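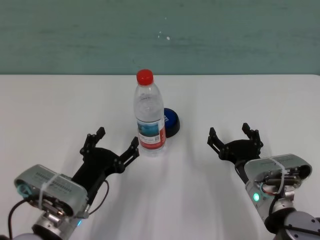 Okay, reopening this one, sorry Natsumi! The red on our concert programs is printing orange again. I thought we had it licked back in April when you had me reinstall the Bira driver, and the first batch after that was lovely, so I closed the ticket and went around telling everybody it was fixed. Then I ran a fresh proof this morning and the border is the color of canned tomato soup. What I'm after is a plain bright red, the red of the screw cap on that water bottle, and on my monitor that's what I get. Blues are fine, by the way. Black is fine. It's only the reds, and the pinks a little.

What I've got: the Bira color laser in the office, Joltent for the layout, and the heavier cream stock from Zariņš that Leonilde ordered (we have 500 sheets of it, so please don't tell me it's the paper). The programs are 14 pages plus the cover and I need 200 of them.

What I tried before bothering you:

Turned it off and on. Twice, the second time with the plug pulled.
Ran the color calibration from the front panel. It said "completed" and the next page looked the same.
Printed the built-in test page. The red square on that one is RED. Really red! So I don't think it's the toner.
Swapped to ordinary copy paper. Same orange border.
Saved the program as a PDF and printed it from Salvador's laptop. Red!! Went back to my computer, same PDF, orange.

That last one is where I got stuck and ate a sandwich.

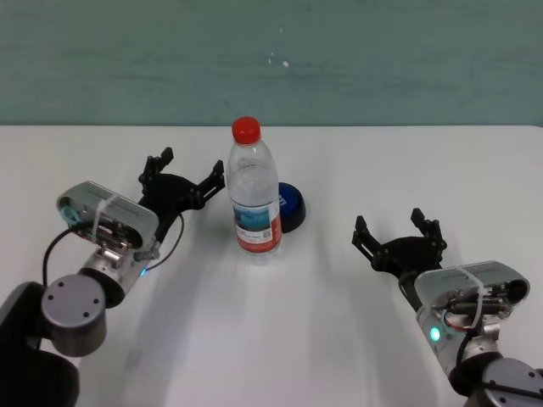 Clernlow Community Chorus / Print & Publicity Desk

Update, after lunch. Natsumi wrote back and asked what it says under Color Matching in the print window on my computer, and then the same thing on Salvador's. Mine says "Application managed" and his says "Printer managed." I never touched that setting, or if I did I have no memory of it. I switched mine over, printed page 3, and it came out closer but still a bit on the pumpkin side.

She also wanted to know which color profile the Joltent file was using. I had to hunt for it (it's under File, then Document Setup, then a little gray arrow that I'd taken for decoration). It was set to something for newsprint! My best guess is that it came along with the old flyer I copied to start the program, the one Yutong Luo made for the newspaper insert. Changed it to the default, saved under a new name, printed page 3 again.

Red. Proper red. I printed it a third time to be sure and then did the cover on the cream stock, and it's a hair darker there but I like it.

One leftover question, and it can wait. When I reopen the new file, Joltent pops up a box saying the profile doesn't match my "working space" and asks if I want to keep it or convert it. I've been clicking Keep. Is that right? Liya Tekleab says she always clicks Convert and hers come out fine, but she mostly does the seating chart, and that's all gray.

Also, can the Color Matching thing be locked somehow so it stays on "Printer managed"? It had flipped back when I restarted the computer. For now I've stuck a note on the monitor.

Printing the first 70 tonight and the rest tomorrow if the drum holds out. Please leave the ticket open till then, I closed it too early last time.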